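HITSKA HOME SKILLS
Unit 4: Packaging at home. Bags, nets, bottles, the drawer of doom
Notes to go with the Altidgate sessions. Tutor: Derek Pickering (notes typed up by Yuk-lan Yen, blame her for the spelling)

Bring next time: one week of your own household packaging, clean. Carrier bags, produce nets, foam sleeves off fruit, anything stretchy. Plus a tablecloth or old sheet to sort on.

1. Why sort on a cloth

Small stuff shows up. Caps, ties, bits of tissue. Plain colour is best, patterned cloth hides twist ties. When finished, lift the corners and shake it over the bin. Don't sort on the bench beside the sink, everything ends up damp and you start over.

2. Three heaps

Soft film: shopping bags, bread bags, wrap.
Mesh and foam: onion nets, foam fruit nets, padded sleeves.
Rigid: bottles, jars, tubs.

Tissue and paper scraps go straight to one side, deal with them last. Sauce bottles with something still in them are NOT packaging yet. Stand them up, caps on tight, back to the pantry.

3. Soft film

Flatten first if you're folding. Lay bag out, smooth from the closed end toward the handles, push the air out. Fold lengthwise in thirds, then roll from the bottom. Tuck the handles in.

If you're bundling (faster, less tidy): gather the bag loosely in the fist, squeeze at the middle, twist. Trapped air is the usual trouble. One end goes up like a balloon and the other stays creased. Let go, open the mouth, press the air out, try again. Keep coloured bags apart from clear ones if your depot asks for it, ours does.

Target for the session: 40 bags per pair, folded, in one shoebox. October group got to 48 but theirs were very small bags.

4. Mesh and foam nets

Foam fruit nets are worth keeping a few of. Good round glass ornaments, jam jars in the car, wine glasses when moving house. Streched ones are fine for jars. Torn ones out.

Store them gathered at the middle with a band, ends left free. Don't pull the band so tight it cuts the foam. Don't nest them inside one another either, you never find the inner one again.
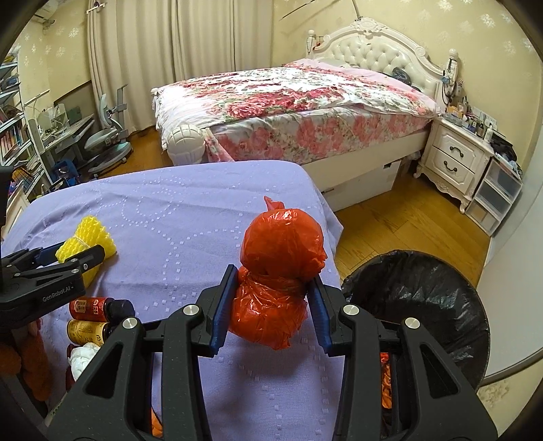
Fig. 1. Red-orange bag pinched at the waist; yellow foam net gathered with a pale band.

Compare the two in Fig. 1. The bag has a big tight lobe on top and a crumpled one underneath, so go back to section 3 and decide what you would do with it. The net is the shape to aim for, gathered in the middle and flared at the top.

5. Bottles

Read the label before you decide. Imported sauces, check the date format, ask someone who reads the language if unsure. Yuk-lan is happy to help with Chinese labels, bring the bottle or a photo.
Empty ones: rinse, drain upside down, cap off. Check your own council's page about caps, the rules differ and Derek's info was out of date last year.
Bottles on their side roll. Put them against something.

6. Storing what you keep

Michalík box (the shallow one with dividers) for folded film. Zollholm hooks for nets, inside of the pantry door, 90 cm off the floor so the kids can reach. A tissue box does for bundled bags, pull from the slot.
Limit yourself. When the box is full, the next bag goes to the depot. One student had nearly 78 nets in the linen cupboard.

Homework

a) Fold ten bags, bundle ten bags. Time both, write it down.
b) Find one new use for a foam net, not fruit.
c) Empty ONE drawer onto a cloth and sort it into the three heaps. Note what didn't fit any heap.

Due Saturday, December 14, 2024, in class. No class the week after. Please put your name on your shoebox, we had a mixup with the lids and poeple went home with the wrong ones.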